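Work and Automation, Evening Section
Handout for Week 2: Who folds the sheets?
January 6, 2020

Welcome back, everyone. I hope the break was long enough to forget what I look like. This is the handout I promised before we left, the one on laundry work, and it goes with the Ponari reading. Please bring it on paper if you can, because we'll be scribbling on it.

Two pictures of the work first, then the reading.

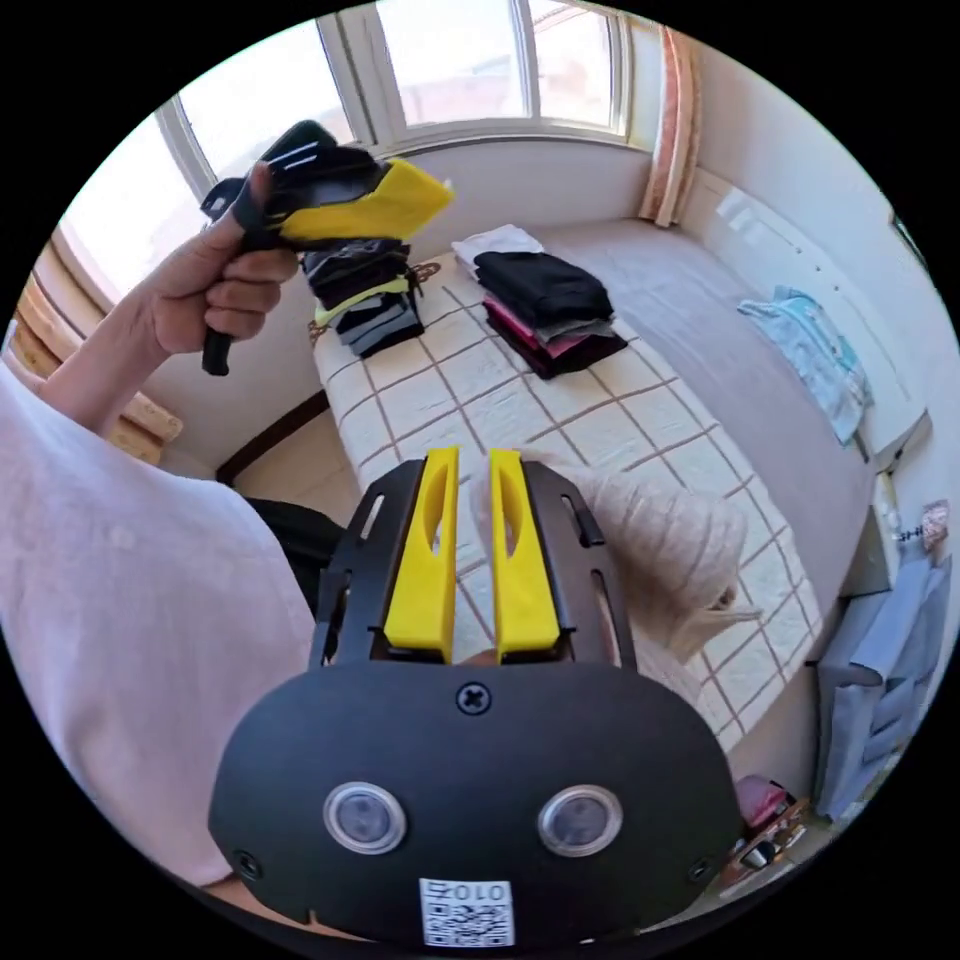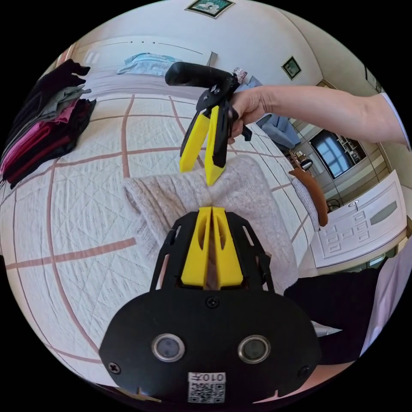 I spent most of June at Ponari, a commercial laundry that washes and folds for small hotels and for families who pay by the bag. I went to write about the big machines and ended up writing about hands. The tunnel washer and the flatwork ironer are loud and impressive and they make great stories, but every conversation I had drifted back to the folding tables, where the work is quiet and fussy and most of the people are. Sheets and towels are easy to feed into a machine. Family wash is another animal! Think of the knit sweater lying crumpled on the bed in the first picture, with the folded stacks close by. The stacks are square things with edges, more or less. The sweater has no corners to find, it sags wherever you pick it up, and the sleeve goes off in its own direction. A person deals with that without thinking about it. Writing down what the person does is a whole other job, and that gap is what I'd like us to chew on this week.

A word on vocabulary before we go on. When I say "task" I mean one piece of work you could hand to somebody else (matching socks, say). When I say "job" I mean the bundle of tasks that one person gets paid for and calls by a name. Machines take tasks. What happens to the job after that is up to managers, contracts, customers and sometimes plain accident. If you mix the two up in your paper I will circle it in green.

What changed at Ponari

The short version goes like this. Ponari used to have one kind of folder. You came in, you stood at a table, and you folded what arrived. Then the company bought a towel folder from a supplier called Zotden, and the towels left the tables. That was two years before my visit. The supplier's brochure promised 600 pieces an hour, and on a good stretch the machine managed it, though on most of the days I watched the line was set at 300 so that the people feeding it could keep up. I love that detail and I want you to remember it. The speed of the machine was set by the speed of the arms at the front of it.

Brijesh Bajpai ran the floor. He showed me his old staffing chart and his new one side by side, and the head count was the same on both. You might read that and think nothing happened. But look at what the people were doing. The old chart said "fold" all the way down the page. The new one said feed, clear, sort, inspect, and fold, and only the last of those was anything the older workers had been hired for.

Saodah Sumampouw had folded there the longest. She told me she missed towels, which surprised me, since I would have guessed towels were the boring part. They were the rest, she said. You did a cart of towels and your head got a break, and then you went back to blouses. After the machine came, her whole shift was blouses and sweaters and fitted sheets, all of it the hard stuff, with no easy cart in between. Her hourly rate hadn't moved. Her piece count had dropped (of course it had, the quick pieces were gone) and for a while that showed up on the board as her slowing down.

Her son Wahyudi worked the same building on the machine side. He'd started as a feeder and taught himself to clear jams, and by the time I met him he was the person everybody yelled for. He liked the work. He also pointed out that there was no job title for it and no pay step, so on paper he was still a feeder. Brijesh agreed with him and said he'd asked the office. They were still waiting when I left.

So in one family you have the two stories people usually tell about automation, and neither one matches very well. She kept her craft and it got harder to live with. He picked up a new skill and it stayed off the books.

Hand knowledge

Now back to the hands. Go through any folding station and ask somebody how they do it, and you'll get an answer that's true and doesn't help you. "You just flip it over." Which part? With what grip? How do you know when the cloth is flat enough? Saodah laughed at me when I asked her that one, then tried it slowly, and got it wrong, because slow wasn't how she knew it.

That's why people who want a machine to do this kind of work care so much about how the task goes when a person does it. In the second picture the person has the tips of a gripper's two yellow fingers down on a gray knitted garment that's already folded, and I'd like you to try living with that for a minute. Two fingers. At your own bed tonight, fold a T-shirt using only the thumb and first finger of each hand. I'm serious, it's part of the homework. Pay attention to what you miss. When I tried it I missed my palm most of all, that flat swipe that gets the air out and tells you where the lumps are.

There's a labor question tucked in there too. If what a worker knows can be shown and recorded, is the showing part of the job? Should it be paid differently from the folding? Madhu Mathur, whose chapter you have in the packet, comes down hard on the side of yes. She argues that teaching a trainee and teaching a machine are the same favor to the employer, and that trainers have been getting a premium for the first one for ages. Bhupendra Bansal's reply (also in the packet, much shorter, a little cranky) says a trainee can quit and take the knowledge down the street, so the two favors are different in kind. I go back and forth on this. I was with Mathur all summer and then I reread Bansal on a train and lost my footing.

A comparison case

We'll also use Trorkby, a furniture warehouse, for contrast. I've never been inside, so everything I say about it comes from the Awasthi report in your packet, and you should read it with that in mind. The report says picking carts were brought in there and the walking went away. Workers had complained about the walking for years. Then the complaints changed to standing in one spot and to not seeing anyone all shift. Some of the people interviewed wanted the walking back, at least part of it.

Put that next to Saodah and her towels. In both places the machine took the piece of the work that looked most like waste from the office, and for the people doing it that piece had been holding something up: a breather, or a chat at the end of the aisle. When you do your own site visit, please ask about the dull parts. Ask what people do with their minds while they do them. Put it as an open question and then wait, longer than feels comfortable.

For next time

Read the Mathur chapter and the Bansal reply, in that order. The Awasthi report can wait a week, but skim the interviews if you have time on the bus.

Do the two-finger fold. A T-shirt first, then a sweater if you own one you don't mind wrestling with. Write 300 words on what you had to change about the way you move, and keep it concrete. I don't need a theory of the body, I need to know where your elbow went.

Pick a job you've held, any job, and list its tasks. Mark the ones you'd happily give to a machine. Then go back over the marked ones and write a line for each about what else was going on while you did it. Dishwashing counts. So does babysitting.

Come with 3 questions you'd ask Brijesh if you had him for half an hour. He has said he'll answer a batch by email if we send them together, and he does write back, in very long paragraphs.

Site visit partners are posted on my door. If yours has dropped the class, tell me before the break on Wednesday and I'll pair you up with someone else. Office hours are the same as last term, same room, and the radiator still bangs, so bring a sweater or be ready to sit by it.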